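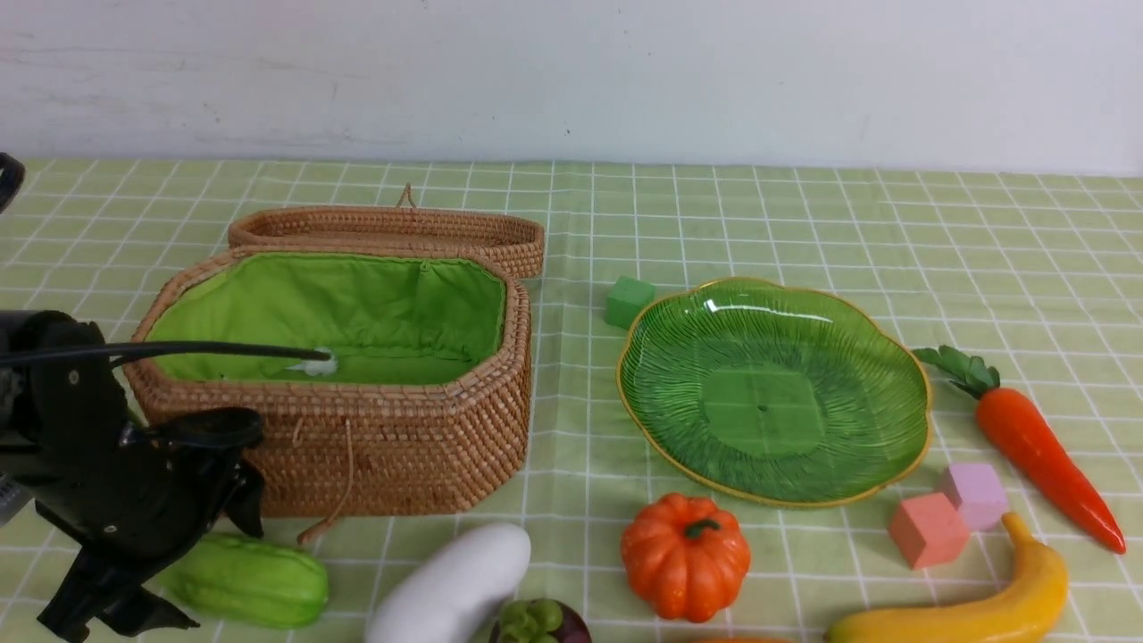
*Toy produce, a lined basket and one arm on the practice table at Storkon.*

## About Storkon

We help small shops, schools and packing rooms figure out which robot arm to buy, what it will cost them once the crate is open, and whether they should wait another year. Tavion Van Dusen started the company after watching his old employer spend its whole equipment budget on an arm and leave nothing for grippers, cables or training. He still tells that story to pretty much everyone who comes in, and we still let him!

There are 5 of us now, and we work out of the Gilbert building, where you're welcome most Tuesdays if you call first. Bring your floor plan, your wish list and (please) your real number. We've planned first purchases as small as $3,000, and we enjoy those every bit as much as the big ones – maybe a little more.

A plan from us covers 4 years. It has the purchase price, of course, but also spare fingers, service visits and the hours your own people will spend learning the thing, which in most first budgets come to some 70 percent less than they should. We practice on soft, simple objects before we quote on yours, and we keep our notes from every job, from the Tikau bakery line to the sorting benches at Folero.
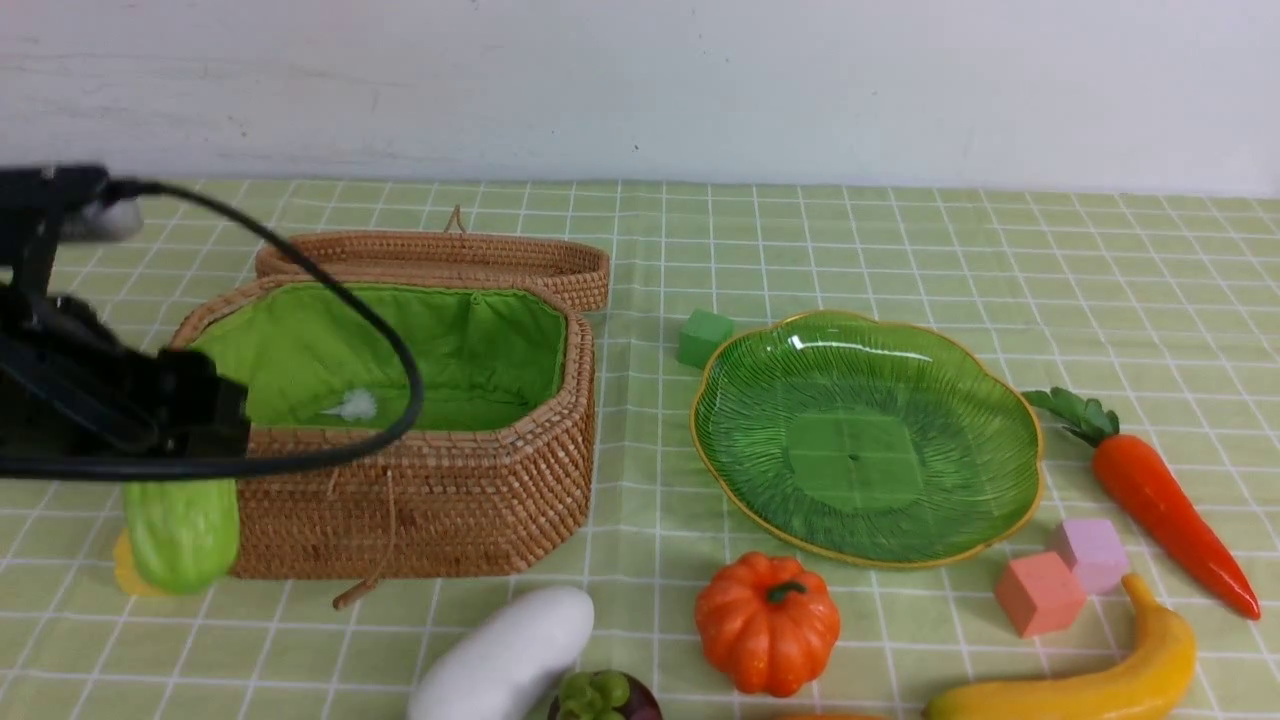 Marisol at Folero wrote to us in March that she'd have bought two arms if we hadn't talked her into one and a proper service plan, and that she's still a bit annoyed about it but the second one can go in next year's budget.

We've penciled it in for her.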